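Category: Members' Discussion / Shared Premises

From: Ghazala Sial, Office of Facilities Policy, Dolcombe Technical College
To: Shared Premises mailing list
Date: Wednesday, March 2, 2022
Subject: Re: Room booking rules and the no-show charge

Dear colleagues,

I am replying to the question from the Fernandes building, which I quote in part.

> Our board has been asked to approve a charge for rooms that are
> booked and then left unused. Before we draft anything, we would
> like to know how other members handle this. Do you charge a fee,
> do you suspend booking rights, or do you simply send a reminder?
> We would also welcome views on how far ahead a room may be
> booked. At present we set no limit, and the same groups hold the
> same afternoons for the whole year.

Dolcombe adopted its present rules in October, after a long period in which each department kept its own calendar. The college has 342 bookable hours in a normal week across the rooms open to all departments. Under the old system, most of those hours were shown as taken by Monday morning, and staff who walked the corridors found many of the rooms dark.

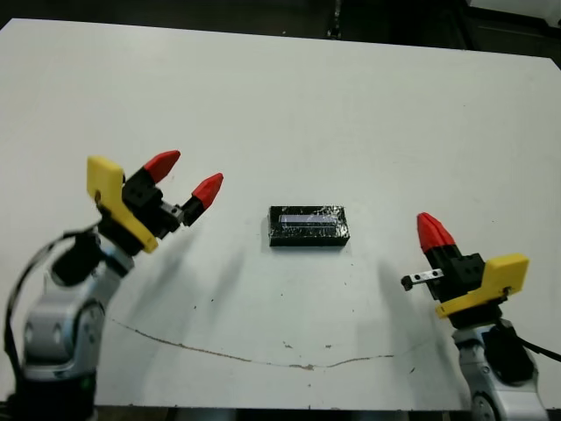

Bench with a black block between two arms, Dolcombe.

The rule now in force is short. A booking that is not taken up within the first half hour is released, and the room may be used by whoever asks for it next. We do not charge a fee. Our finance office looked at one and found that moving small sums between departments would cost more in staff time than it would bring in. After two missed bookings in a term, the person who made them must book through the front desk until the term ends. Canceling by noon on the day before does not count as a miss.

On the matter of advance booking, we allow five weeks. Teaching is exempt and goes into the calendar first. This limit drew more complaints than the release rule did, chiefly from groups that had held a regular slot for years. We agreed that such groups may apply once a term for a standing booking - the form is one page - and the requests are read together, so that an early form has no advantage over a late one. 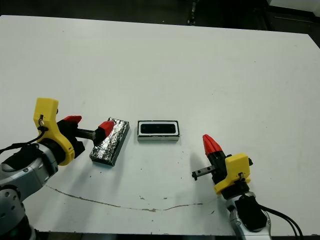
I would advise the Fernandes board to settle the question of setup time before it publishes anything. Our first draft said nothing about it. Users with heavy equipment took the view that their booking began when the work began, while the front desk took the view that it began when the door was opened. The text now states that setting up and clearing away both fall inside the booked period. The Reltska annex has kept a separate rule for its workshop, where equipment may stay in place overnight with written consent.

Reminders are sent by the calendar itself on the afternoon before. We sent 545 of them last term. I cannot say how many cancellations followed from a reminder, as the system does not record a reason.

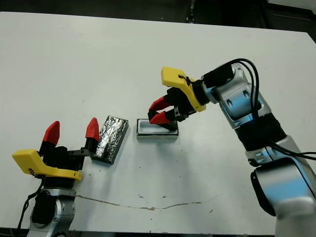
Two arms at a white table with a worn surface.

The Sunano site has asked to see our wording, and I am glad to send it to any member on request. Please write to me directly and not to the full list. I would ask in return for a copy of any rule that deals with outside hire, on which our own text is still in draft.

Yours sincerely,

Ghazala Sial
Office of Facilities Policy
Dolcombe Technical College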